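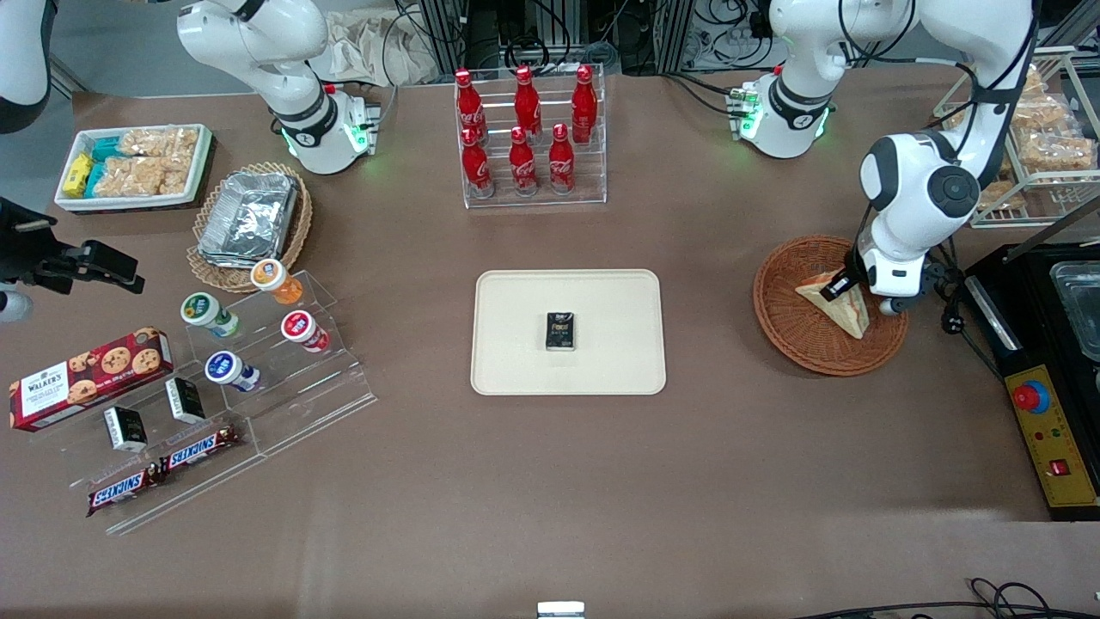 Snack table with tray, bottle rack and basket

How to set up a snack table for a small office

In our office in Plestside we keep one table with drinks and snacks for visitors and for the staff. I have taken care of it since December, and I want to share the way I do it.

1. Choose the place
Put the table near a wall, but not beside the heater. Chocolate becomes soft very quickly there. Leave enough space for two persons to pass.

2. Measure before you buy
My first rack came from Cliritdale and it was too long for the shelf, so I had to send it back. Write down the width and the depth of your table and take the paper with you to the shop.

3. Tall things go to the back
Bottles stand at the back, packets at the side, and the middle stays for a tray. With this order you can reach everything and you do not knock over a bottle with your sleeve.

4. Keep similar things together
Use one container for small packets. If you mix salty and sweet, people will search with their hands and the packets get broken.

5. Check the dates
Every second week I take everything out and wipe the containers with a damp cloth. The older packets go back in first, on the top.

6. Set a budget
We spend 46 pounds per month. When we bought single packets it was more expensive, so now I order boxes of 12 and keep the rest in the cupboard.

If somebody has an allergy, keep the original box with the list of ingredients until the last packet is eaten.

Last updated: 2nd September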